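Notes for Wednesday, Trilthorpe library, small hall. Speak slowly. Water on the left side.

## Opening (stand, no slide)

- Good evening. Thank Ketsara Saengthong for the invitation and for the tea.
- My subject is moving house after many years in one place. I moved my mother from Fullham last May. She had lived there 30 years.
- Ask: who has moved in the last year? Wait for the hands. Do not hurry this.

## 1. Begin with the rooms you do not like

- Most people start in the living room, and they find photographs, and then the day is finished.
- We started in the cellar. My mother had kept 700 glass jars with no lids. She knew the number, I did not ask her for it.
- Tell the story of the jar of buttons. Keep it short!

## 2. Three words on paper

- Stay, go, ask. We wrote them on colored tape.
- "Ask" is for things that belong to somebody else in the family. My cousin Conall Daly waited four months to answer about a lamp.
- Give a last day for answers. Write it in the message, also say it by telephone.

## 3. Books

- A box of books must be small. I learned it with my back.
- My mother owned close to 2,000 books, and we took ten shelves of them with us. The rest went to Geraghty's shop, who paid little but came with his own van.
- Read the line from her old cookbook here, if there is time. Page is marked.

## 4. Heavy things and hard things

- Tools, tiles, iron pans, garden stones. Never in cardboard, the bottom opens on the stairs.
- Use something with hard walls, and put only a few pieces in each. It looks like a waste of space, but you must still lift it.
- Next slide. Metal bins, one behind the other, and only five blocks on the bottom of the front one. Leave it up while I talk about lifting with the knees. 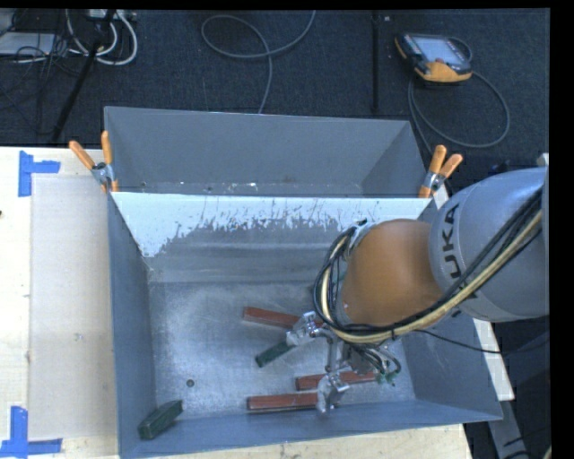 ## 5. The last evening

- Do not pack the kettle. Do not pack the bed sheets.
- We ate soup on the floor, and my mother told us which neighbor had stolen her ladder in winter. I had never heard it before — pause here, people usually laugh.
- Walk one time through every room with the lights on, also the cupboards.

## Questions

- If someone asks about prices of movers: I used Fernance, I can speak only of them. They were on time.
- If someone asks about pets, give the word to Kristýna Ondrejka, second row. She moved with three cats.
- Handouts are on the chair near the door. Finish at half past eight, the hall closes at nine.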